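Pen cup

A pen cup is a small open container that keeps pens and markers upright on a desk. I've used a paper one for years, and I love it!

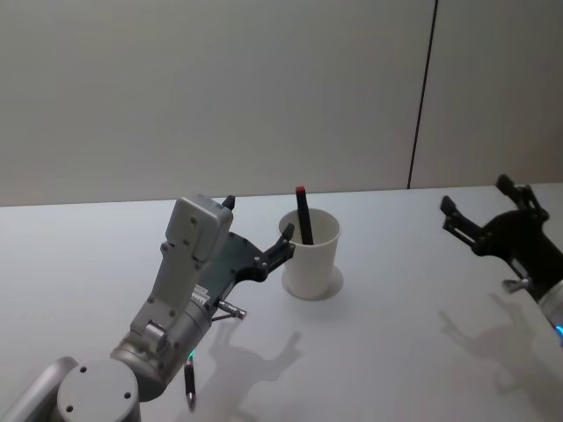 Does a paper cup tip over? Only with too much weight on one side, so I keep mine to four pens at most.

Plain white cups suit me best (the Potham office buys them in packs of 30), and a tapered one stacks nicely in a drawer. 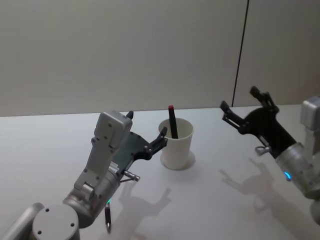

Talha Ansari wrote in to say that markers should be stored flat, or the ink settles away from the tip. Fair enough, though I never remember to do it.

Ceramic cups are heavier and last longer, but I keep chipping them.

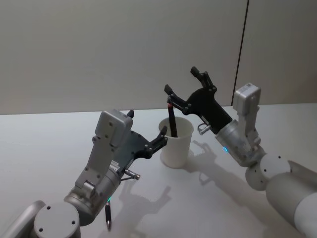 A white paper cup on a white tabletop.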